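I lost most of June to a screw.

If you read my last post you know we'd been collecting grasping demos by hand, walking around with the gripper tool and picking up kitchen stuff while the camera records. Cups, bread, bottles, you name it. It's fun for the first hour and then your thumb hates you. Still, we had more than 3,000 clips for the Lutberg project and I was feeling pretty smug about the whole thing!

Then Silvia Rusnák started training on them, and the arm on the other end kept closing crooked. It would line up on a bottle just fine, start to squeeze, and one finger would get there before the other. The bottle would twist, lean, and go over. Boxes were okay (flat sides forgive a lot), but anything round and shiny went over so often that we put a towel down.

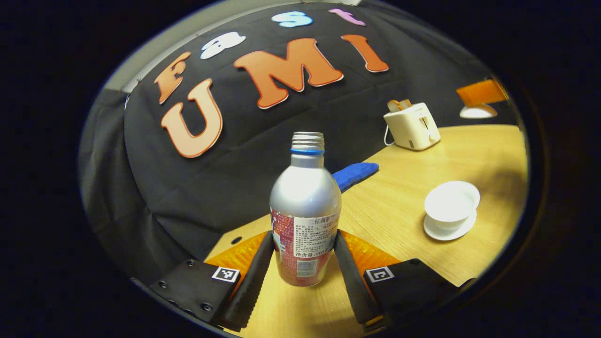 Eluned Gwilliam
Robot tinkerer and data wrangler, Tonham

My first guess was the aluminum bottle itself. A bright streak of light down bare metal is just the kind of thing that messes with a camera, so I spent a whole afternoon moving lamps. Nope. My second guess was the rubbery pads with the saw-tooth ridges, so I cleaned them, then swapped them. Also nope, and I was getting grumpy.

Silvia was the one who plotted the finger positions. We get those from the square black-and-white markers, one on each mounting plate, and the two fingers should mirror each other as they close. In the early clips they did. Later on, the left one started wandering, a tiny bit at first and then up to 3 mm. I grabbed the tool, wiggled the left plate, and it wiggled back at me. One screw had worked itself loose, so the marker was faithfully reporting the position of a plate that was sliding around under the finger. Ugh.

The part that bugs me is that the software never complained. Both markers were in view, both were readable, so every clip got its green check and went in the pile. We'd been checking that we could see the markers and had skipped checking that the numbers made sense.

So we threw out two weeks of clips, which hurt. I put threadlocker on the plate screws and drew a paint line across each one so I can spot it if they turn. Silvia wrote a quick test that opens and closes the gripper on nothing, and I run it every 40 clips. If the two sides disagree, recording stops until I fix it. It has stopped me once so far, and I'm still trying to figure out why.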